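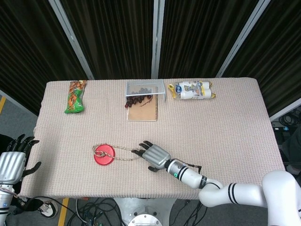 How many demonstrations do I need before the arm learns a new task? For most tabletop jobs, plan on 96 good ones to start, then add more wherever the policy keeps fumbling.

Print | E-mail
4 min read

Garnow Two-Hand Recording Station

I run the Garnow at Mutwood most days, so Dela Frimpong asked me to write this page instead of somebody from sales. Fine by me! I like this thing.

What you get is two arms, two fingered hands, a head camera, the operator gloves and the Ostby recording software. You wear the gloves, the hands follow, and everything (joint angles, camera, fingertip force) lands in one file per attempt. When we switched from our old setup I had 57 usable episodes before lunch, which made me very happy.

People always ask what to put on the table. Mix it up! Grapes, a bag of nuts, a spiral notebook, a shrink-wrapped pack of bottles, a flat red disc. My favorite troublemaker is a beaded metal chain. It slides, it knots, it never lies the same way twice, and a policy trained on nothing but boxes has no clue what to do with it. I lay it over the disc for some episodes and stretch it out flat for others.

A plain textured tablecloth and dark curtains behind the table work well for us. Keep whatever backdrop you pick for one full batch, then change it for the next.

Some things I'd want to know before ordering:

The gloves come in two sizes. Ohemaa Amissah has small hands and wears the small ones with a liner.

Each arm reaches 161 percent of the length of our old ones, so measure your table first.

Storage fills up fast. Our chain set alone is 3,000 episodes and I've had to move it twice.

You can throw out a bad take with the foot pedal. Keep the fumbles where you recovered, though, they're gold for training. Label them "recovered" in Ostby and you can filter on that later.

The Sotelo wrist sensor is sold separately. I use it for soft fruit and leave it off for the rest.

Spare fingertips ship in pairs, left and right are the same part.

Page updated 3/27/21

This site uses cookies to remember your settings. Accept | Manage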